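Film Franchises and When They Come Out: project report

4 min read

For my project I looked at film series and how studios announce release dates way ahead of time. I picked one series so it didn't get too big. It's the Velness films, made by Ditosel. Three out so far, a fourth one planned for 2028.

Why this one. Mostly because I've seen them all, and because the dates have moved so much. The third film was meant to be a December release and then got pushed twice. The fourth had a director, then didn't, now has one again.

What I did. Made a questionnaire, 200 copies, handed out in lower school and sixth form. Got 180 back. Questions were: which of the films have you seen, did you see them at the cinema or at home, and would you still go and see the fourth if it was delayed again.

Results. Most people had seen the first one, fewer the second. The third did better than the second, which suprised me as it had worse reviews. People who saw the first at the cinema were much more likely to say yes to the fourth. People who only saw them at home mostly put "maybe" or "will wait".
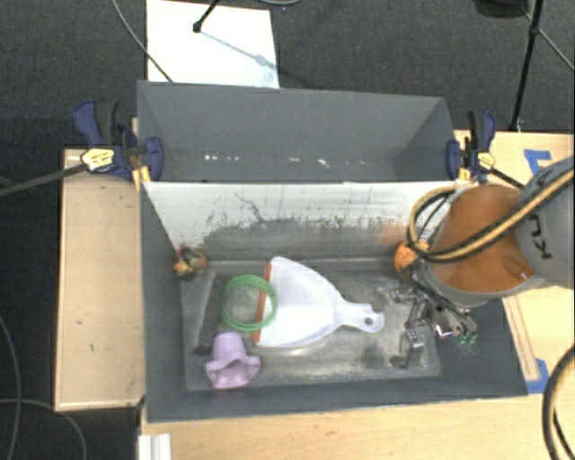 The delay question was the one with the most written answers. A lot of people said they didn't mind waiting if the film was good. A few said they'd forgotten the ending of the last one and would have to watch it again first. One person wrote that the Dernness spin-off should have come first, and quite a few agree with that online.

Running times. The third film is 298 minutes if you watch the long version, so I left it out of the length question, it would of made the average silly. Normal version only.

Other series. Wanted to compare with Ueda, the animated one, but it only has two films and the second went straight to home release. Ran out of time for this. Would do it first if I did the project again.

Problems. Question 2 was badly worded, some people ticked both boxes. I counted those as cinema. Also nearly everyone asked was under 18 so it doesn't say much about adults.

What I think. Early dates get people talking but they don't stick, and fans of the first film will go whatever happens. I think the fourth will move again.

Comments

velfan_2: the spin off SHOULD have come first, thank you

mossy: you should of split the both-boxes people half and half maybe? good report tho

kit88: Is the long version worth it? only seen the short one

velfan_2: yes but not in one go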